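Selari two-arm table: second progress report to the Henance small builds fund
Friday, August 13, 2021
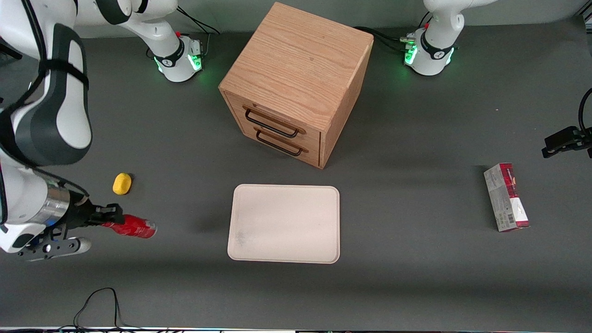
Where the build stands

The table is up and both arms run! When I wrote the last report we had one working arm, a stack of brackets and a lot of optimism, so this has been a very good stretch for the Bowen workshop. Both bases are now bolted down at the back of the table, the green status lights come up on each one at power-on, and the two controllers finally agree on where the middle of the table is. That last part took us nine evenings, which I had put down in the plan as two.

The job we set ourselves in the application was simple to say: pick up household things of different shapes and put them where they belong. The set on the table at the moment is a small wooden cabinet with two drawers, a cream tray, a red can, a carton and a little yellow piece. The can is held sideways in the gripper of the right arm, and the tray is where we want it to end up.

What we have tried so far

We have logged 614 pick attempts since the second arm went in. I'm counting every one, including the silly ones where I forgot to start the gripper program. The can is our best item by a long way, and I think the parallel gripper simply likes a round body of that width. Cartons are harder. If the fingers close a little off square, the box twists and we have to start over.

Drawers are the part I'm most excited about. The bar handles give the fingers something to hook, and we have had 16 clean pulls on the upper drawer. The lower one is still beating us – the wrist has to come in so low that the arm stops itself before it gets there. Gwion Watkins has rewritten the approach path twice and has a third version waiting to go on.

Money

Spent to date: $2,728, all of it from the build line of the grant. The biggest items were the second base mount, the tabletop and the replacement power supply. We also paid $215 for cable, connectors and strain relief, which wasn't in the original budget. I moved that over from the line for spare gripper fingers, as your guidelines allow, and we haven't needed to buy fingers yet. Receipts are in the shared folder under Noten, the name we gave the control software (and then, by accident, everything else).

What is slowing us down

Cables, mostly. The runs along the back are all right, but there's still a loop lying loose on the front left of the table and I want it gone before we let the arms move at full speed. We are holding them at a slow setting until then.

The other snag is time on the table. The workshop is open to us three evenings a week, and changing from one test to another eats up a good part of each.

Next steps

Clip down the loose cable and raise the speed in small steps.
Run the new approach path on the lower drawer.
Try a handover from the right arm to the left, starting with the can.
Write up the mounting plans so other home builders can copy them.

The handover is the one I can't wait for. You are very welcome to come by on an open evening in August and watch us try it – just let Gwion know beforehand so there's a key at the door.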